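Actualizado el 18 de mayo de 2010. Texto de Ekene Fashola, revisado por Wanting Jin.

# Cómo presentar una denuncia por hurto y seguirla hasta el juzgado

La guía sirve para hurtos sin violencia: una bicicleta en el portal, un bolso en un bar, ropa en un local de autoservicio. Si hubo amenazas o golpes, llame primero a emergencias y deje el resto para después.

## 1. Anote lo ocurrido el mismo día

Escriba la hora a la que vio el objeto por última vez y la hora a la que notó su falta. Si no las sabe con exactitud, ponga un margen («entre las 21 y las 22 horas») y no lo cambie más adelante. Apunte también la dirección completa del local y, si los hay, los nombres de los testigos con un teléfono.

En los locales con máquinas numeradas conviene indicar el número de la que usó.

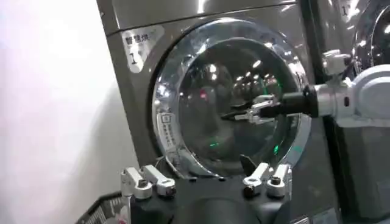
*Secadora metálica con el número 1 en la etiqueta.*

## 2. Reúna los papeles

- Documento de identidad y una fotocopia.
- Factura, tique o extracto bancario de la compra.
- Número de serie, si lo tiene. En las bicicletas Rulo viene impreso en la tarjeta de garantía.
- Fotografías anteriores del objeto.

Para calcular el valor, use el precio de compra y reste el desgaste. Un abrigo que costó 300 hace varios inviernos no se declara por 300. Si no conserva la factura, pida un duplicado en la tienda; en Orketti los entregan en 7 días.

## 3. Vaya a la comisaría

En Grurnent la oficina de denuncias está en la planta baja, por la entrada lateral. El agente le hará preguntas y redactará el texto. Léalo entero antes de firmar. Es frecuente que se cuele un error en una fecha o en un apellido, y corregirlo luego exige otra visita.

No acuse a una persona concreta si solo tiene una sospecha. Cuente lo que vio y deje claro lo que le dijeron otros.

Pida copia sellada y compruebe que el número de atestado se lee bien.

## 4. Solicite que se conserven las grabaciones

Muchos sistemas borran las imágenes al cabo de pocos días. Presente al encargado un escrito breve con la fecha, la franja horaria y el número de atestado, y quédese con una copia firmada. Lo normal es que el vídeo se entregue solo a la policía o al juzgado; usted pide que no se borre. 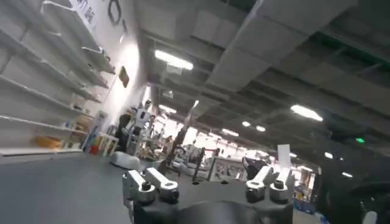 ## 5. Siga el expediente

Si cambia de domicilio, comuníquelo al juzgado por escrito. Cuando llegue una citación, mire en qué condición se le cita, como denunciante o como testigo, y lleve los originales. Si no puede acudir, avise antes y adjunte un justificante.

Si el objeto aparece, informe a la comisaría aunque lo haya recuperado por su cuenta.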